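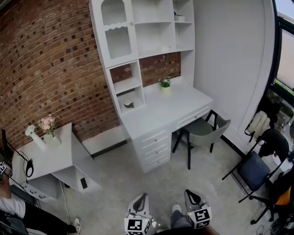 Ticket: morning politics newsletter going out with yesterday's top story
Product: Bitstead Mailer, newsroom plan
Opened by: Ginette Sawatzky, newsletter desk, Drasley Dispatch
Priority: high (next send is 6:10 am)

Problem
Statehouse Morning went out with the wrong lead. Subject line was right, "Senate hearing on ballot deadlines," but the body had the day before's item, the Robichaud County recount. Readers are writing in. 48 emails so far and the comments are worse.

Web version is fine. App alert fine. Only the email.

What I tried
- Re-saved the draft, sent test to myself. Correct lead.
- Sent test to the desk list. Correct lead.
- Checked the schedule. One send, one edition, no duplicate.
- Cleared cache in the editor, logged out, back in. No change.
- Looked at the archive copy of what went out. Old lead, new date line, new weather. So only the top block is stale??

6:52 am, Bitstead support
Thanks. Is the top block typed in or pulled from the site feed? And what time did the story go up?

7:05 am, Ginette
Pulled. Feed comes thru Cident, always has. Hearing story published 5:58. Recount story was still pinned on the politics page until 6:03, night editor unpinned it then.

7:31 am, Bitstead support
Feed block on your template is set to refresh every 10 minutes. Last pull before the send was at 6:00, so it took the pinned item. Tests skip the stored copy and pull live, so your tests would look right every time. Subject line is typed by hand, so no mismatch warning.

7:40 am, Ginette
OK but it was set to pull at send. I set it myself in August when we changed the template. Who changed it

8:14 am, Bitstead support
Log shows the setting went back to default when the template was duplicated for the primary night special. Known bug, copies lose the feed setting. Please do this before tomorrow:
1. Template > Feed block > Refresh > "At send"
2. Save, then reopen to make sure it stuck
3. Same for any other copies

8:26 am, Ginette
Done. 3 copies had it wrong, all fixed now. Correction note going to the full list at 9, worded by the politics editor. Can you confirm a resend wont count against our monthly cap

8:33 am, Bitstead support
Confirmed, credited.

Next day, 6:19 am, Ginette
Correct lead today. Pls keep open until the copy bug is fixed, we duplicate again for the runoff.

Status: open, waiting on engineering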